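# How a Shoebox Can Take a Picture

I was nine when my neighbor Ayuba Abubakari handed me a shoebox with a hole in it and told me it was a camera. I thought he was pulling my leg! There was no lens, no button, no screen, no battery. It smelled like old sneakers. But he taped it to the railing of his back porch, pulled a flap of black tape off the hole, and went inside to make lunch. When he came back he put the flap down again, and later that afternoon he showed me a picture of the yard that the box had made.

I have been taking photographs ever since (I have real cameras now, a few too many of them), and I still make one of these boxes every June when school lets out. So let me tell you how it works, because it's one of my favorite things in the whole world.

## Light goes in straight lines

The first thing to know is that light is stubborn. Once it sets off, it keeps going straight until it bumps into something. Think of a flashlight in a dusty garage. You can see the beam, and the beam never curls around the corner to peek behind the freezer.

Now look at a tree outside. Sunlight hits the top of the tree and bounces off in every direction. Some of that bounced light happens to head toward you. Sunlight hits the bottom of the trunk and does the same. So there's light from the top of the tree and light from the bottom of the tree, all flying at you together, all mixed up.

If you hold a sheet of white paper up in front of the tree, you don't get a picture of the tree on it. You just get bright paper. Every spot on the paper is getting light from every part of the tree, and it all blends into a big white mush.

## The tiny hole sorts it out

Put the paper inside a dark box, though, and poke one very small hole in the front. Now most of the light can't get in. Only a skinny bit from each part of the tree can squeeze through.

The light from the top of the tree is coming down at a slant. It goes through the hole and keeps going down, so it lands near the bottom of the paper. The light from the trunk is coming up at a slant, so it lands near the top. Same thing happens side to side. And there on your paper is a tree, small and dim and completely upside down!

I remember being a bit upset about the upside-down part. I asked Ayuba how to fix it and he turned the paper around in his hand. That was the whole fix. 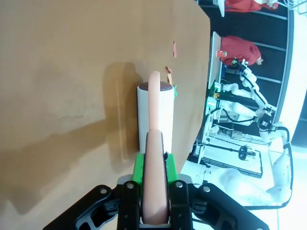

Why does the hole have to be so small?

A big hole lets in light from lots of different angles, so each part of the tree makes a fat blob on the paper, and the blobs overlap until everything goes blurry. A small hole makes small dots, and lots of small dots sitting side by side look sharp. I make mine with a sewing needle, and I only push the very tip through. If you go too far, just cover it with foil tape and try again. I've done that more times than I'd like to tell you.

## Catching the picture

So far the box only makes a picture while the light is coming in. Cover the hole and it's gone. To keep it, you need something that remembers light.

That's what photo paper is for. It has a coating with tiny silver crystals in it, far too small to see one by one. Where light hits them, they change. Where it stays dark, they don't. You can't see the change at first (the paper looks blank, and the first time I was sure I'd broken it), but when you slide it into a tray of a liquid called developer, the picture starts to come up in gray and black. I've watched that happen for most of my life and I still lean in too close.

Then it goes into another liquid, called fixer, so it won't keep changing when you turn the lights back on. These liquids are a grown-up's job. Mine wore gloves and so should yours, and you'll want a window open or a fan going.

Oh, and the picture comes out backward in brightness as well. The sky is black and the shadows are white. That's called a negative, and the first one I made had our dog in it looking like a ghost dog, mostly because she wouldn't sit still.

## Sit still for how long?

A phone takes a picture in a blink. A shoebox is much, much slower, because the hole is so tiny and the paper is not very quick. On a sunny day I leave mine open for 40 seconds. On a gray day I've waited 10 minutes, sitting on the step eating crackers.

Anything that moves in that time gets smeared, or it vanishes. I once pointed a box at Okness Street at noon, with cars going by the whole time, and the picture shows an empty road. The cars never stayed in one place long enough to leave a mark. The mailbox came out beautifully.

## If you want to try it

You can see how the hole works without any chemicals at all, and that's where I'd start. Get a shoebox and paint the inside black. Cut a window in one short end and tape wax paper over it. Poke your needle hole in the middle of the other short end. Tape the lid down so no light sneaks in at the corners.

Now put a blanket over your head and the wax paper end, and point the hole at something bright, like a lamp or a sunny window. Don't ever look at the sun itself, with a box or without one. Wait a minute for your eyes to get used to the dark. Then move your hand slowly in front of the lamp and see which way it goes on the wax paper.

My box this year is from a pair of boots and it's got a dent in the lid. I've named it Mova. It's out on the porch now with the flap open, so I'd better go and check on it.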